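**Qianru Xie** · 01/11/2025

Going through all the fabric hats and small pouches this week. Posting as I go so I have it written down somewhere. Long thread, mute if you don't care about cloth.

---

Background for new followers: I sew and resell small soft goods. Bucket hats, caps, drawstring bags, zip pouches. Some I make, some I buy as mixed lots and clean up. The last lot came from an estate clearance in Plendcombe and it was 40 pieces in two boxes.

---

The problem with small fabric goods is that they don't stack. A T-shirt is flat. A cap or a soft bag has a shape, and if you store it squashed it keeps the squash. I've lost sales over one crease across the front of a hat.

---

What I do first is take everything out and sort by how stiff the cloth is. Color and size come later. Stiff canvas can sit on its own. Thin cotton needs something inside it or it falls over and wrinkles at the bottom.

---

I go by feel. Pinch a fold, let go, see how fast it opens. If it springs back it goes in the left box. If it stays pinched it goes in the right box. Anything I can't decide on goes left.

---

Standing things up on the table helps too. You find out quickly which ones hold themselves and which ones slump. Blue and red next to off-white is also a good check for lint, because whatever you miss on one you'll see on the other.
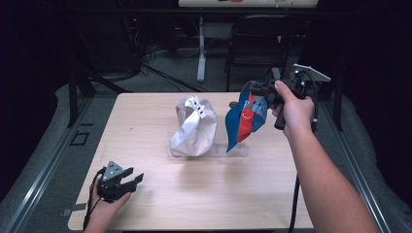

Folding next. For caps with a soft crown I push the back half into the front half so it makes a cup, then nest them. Five to a row, all facing the same way. The bill does the work of keeping the row straight.

---

For pouches I fold in thirds, never in half. Half puts the crease right in the middle of the front panel, and the front panel is what people look at in the listing. If there's printing on it, thirds also keeps the fold off the ink most of the time.

---

Straps and loops go inside. I used to leave them out and they caught on each other every time I pulled something from the box.

---

Someone asked about tissue paper. I use it for anything with a rounded top. One sheet, loosely balled, not packed tight. Too much tissue stretches the seam over a few months and then the hat looks big when it isn't.

---

I don't use newspaper. Ink comes off on light fabric and it does not come out. I threw away a nice natural linen bag in May over this.

---

Okay, labels. Strong opinions here.

---

A label sewn into a side seam is fine. A label sewn flat on all four sides is fine. A satin label folded over and caught in one seam on heavy canvas will curl, and once it's curled it wants to stay that way. Iron it on low with a cloth over it. Don't put the iron straight on satin.

---

The other thing with satin is that it slides and canvas doesn't. When you're sewing the two together the satin creeps forward and you end up with a crooked tab. I hold mine down with washable glue stick and sew after it dries. Clips leave a mark on the shiny side.

---

If you buy secondhand, look at the label before anything else. People cut them out, and then you have no fiber content and you're guessing at how to wash it. I list those as "fiber unknown, spot clean" and price them lower.

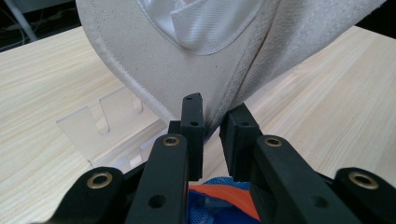
On canvas hems: I check the stitching on curves. Straight runs almost never fail. The place where a hem bends is where you get skipped stitches, and on cream or natural cloth with matching thread you can miss it completely unless you run a fingernail along it.

---

If I find a skipped section I go over it by hand with a backstitch, same holes if I can. The machine wants to make new holes and on a heavy weave those show.

---

Thread question from earlier. I use Guo all-purpose poly for repairs, the off-white, not the bright white. Bright white on natural canvas looks blue under a lamp. A spool lasts me most of a season.

---

Cleaning, short version. Brush dry first. Then a damp cloth with a little dish soap on the spot only. Then a second damp cloth with no soap. Air dry over something round, like an upside down bowl. No dryer for canvas, it shrinks more one way than the other and the shape goes off.

---

Red next to any light color gets tested first. Wet a cotton swab, press it on the inside of the red part, count to 10. If the swab comes away pink it doesn't get washed at all.

---

Storage update: I gave up on the big tote. Everything is now in shallow drawers from Florgate, 12 pieces per drawer. I like that I can see the whole layer when I open it. With the tote I'd only ever sell what was on top.

---

Each drawer has a card taped on the front with what's inside and the date it went in. Pencil, so I can erase. If something has been in a drawer for a year it gets marked down or goes in the donation bag.

---

My count for the year so far is 1,265 pieces sold, and small pouches are more than half of that. Hats get more likes and fewer sales. If you're starting out, start with pouches. They ship flat, nobody asks for head measurements, and returns are rare.

---

Shipping note. Pouches go in a plain poly mailer. Hats go in a box even though it costs more. I tried mailers for soft hats last winter and got two complaints about creasing, which I refunded.

---

A few answers before I stop for tonight.

Do I starch? No. It flakes along the folds.

Do I steam? Yes, but only cotton, and I let it cool completely before moving it. Warm cotton takes a new crease very easily.

Mothballs? No. Cedar blocks, changed when they stop smelling.

---

Someone else asked if the Nevance shelf liner is worth it. I have it in two drawers. It keeps things from sliding when you open the drawer fast. It also grabs lint. I'm leaving it in the dark-colors drawer and taking it out of the other one.

---

Still to do: the rest of the canvas pile, two zippers to replace, and one bag where the lining is in upside down. I'll add the zipper steps to this thread tomorrow.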